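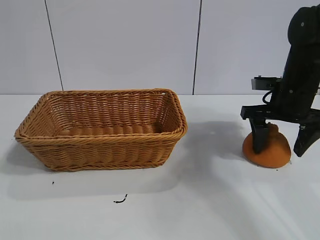 Dernière mise à jour : octobre 2024

Contrôle des corbeilles à pain — atelier Skudonholm

Merci à toutes celles et ceux qui prennent le temps de remplir cette fiche, je sais bien qu'en fin de service on a surtout envie de rentrer chez soi !

1. Corbeille vidée, miettes retirées entre les bandes du fond : OUI
Passez la petite brosse dans le sens du tressage, c'est tellement plus facile.

2. Bord tressé, tour complet à la main : À REVOIR
Un bout de brin paraît plus clair dans un angle. Rien de grave à mon avis — mais passez-y le doigt avant de garnir, et si ça pique, mettez la corbeille de côté.

3. Parois intérieures, ni tache ni odeur : OUI
Les tresses serrées sont jolies, elles demandent juste un peu de patience (et une bonne lampe).

4. Table blanche nettoyée avant de poser quoi que ce soit : OUI

5. Doublure en tissu propre disponible : NON
Il en reste 2 chez Siriwardena, je les rapporte demain, promis.

6. Charge maximale de 900 g respectée : OUI

Fiche relue par Houda Fahmy

245 partages · 2 commentaires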